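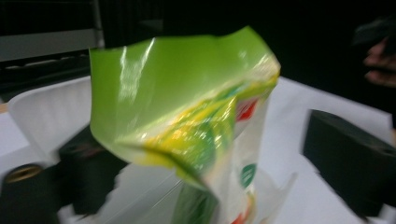
A printed food pouch in green and yellow.

Plenlow is a style of small painted figure, usually cast in resin and sold in short runs, that grew out of the hobby workshops of the town of Drotanska. The name is also used, a little loosely, for the people who make the figures and for the yearly show where most of them are first put out on a table for others to admire. Collectors tend to file it under designer toys, though many of the makers came to it from animation and sign painting and still like to call their pieces "drawings you can pick up."

Origins

The style is generally traced to two friends, the sculptor Shufen Yao and the painter Zhenhua Fu, who shared a rented room above a frame shop named Grisard. Yao had been modeling cartoon heads in clay for her own pleasure, and Fu, who had a steady hand and a great fondness for loud color, offered to paint them. Their first finished piece was a sleepy-looking ferryman with enormous hands, known as Kamel, and it remains the figure that newcomers are most often shown. A run of 20 was cast, and the pair gave away a good many of them to neighbors before it had crossed their minds to charge money.

Appearance

A Plenlow figure is easy to recognize once you have spent a little time with a few of them. The head and hands are large, the legs are short, and the face is kept very plain, often just a pair of eyes and a single line for the mouth. Color is laid on flat, with no shading, and where two colors meet the painter leaves a thin dark edge - a habit Fu carried over from painting shop signs. Many makers sign the underside of the left foot.

Making

The sculptor begins with a wire frame and builds the body up in clay, then sands it and makes a rubber mold in two halves. Resin is poured, left to set, and cleaned up by hand, a slow and dusty job that makers grumble about with real affection. Painting is traditionally done by someone other than the sculptor, and both names go on the box. Some younger makers now sculpt on a computer and print the master copy, and opinion in Drotanska is warmly divided on whether this counts.

The June show

The show is held each June in the old ferry hall and opens at ten in the morning. Tables are shared by two makers apiece, and trading is as common as selling. Unpainted castings are set out in the afternoon for visitors to color and take home.

See also
Designer toy
Resin casting
Character design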